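Silcombe Relationship Coaching
Frequently asked questions
Last updated Nov 11, 2020

Who runs the sessions?
Makis Chrysikopoulos sees couples and Iason Vlachopoulos sees people on their own. If you start with one of them you can switch later.

Do we have to be married?
No. Some couples who come have been together 30 years and some met in February. 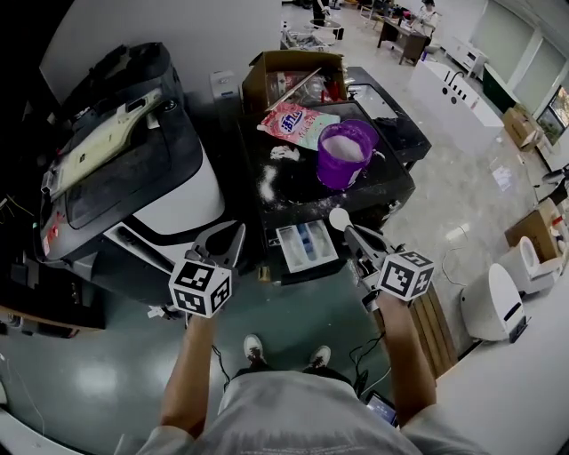
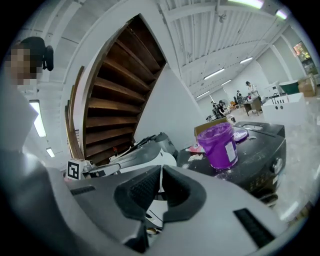
How long is a session?
An hour for couples, 50 minutes for individuals. Please arrive on time, as we can't run over into the next booking.

My partner won't come. Is it worth coming alone?
Often, yes. You can look at how you argue, what you ask for and what you keep to yourself. We won't tell you whether to stay or leave.

We only ever argue about housework. Is that too small?
No. It is one of the most common things people bring. Usually one person feels they carry the list in their head and the other feels they are always being marked. We start with who does what and go on from there.

Will you take sides?
No. We may say that something one of you does is unkind or unfair, but we will say it to both of you in the room.

What does it cost?
A block of six couples sessions is £300, paid in advance or in two halves. Individual sessions are £36 each.

Can I cancel?
Yes, up to the day before. After that the full fee is due. Unused sessions in a block can be moved but not refunded.

Where are you?
Upstairs at 11 Moncrieff Road. There is no lift. If stairs are a problem we can see you at our Prellulton room, or by video call.

Is what I say kept private?
Yes, unless we think somebody is at risk of serious harm. If you don't feel safe at home, please tell us when you get in touch and we will arrange to speak to you separately.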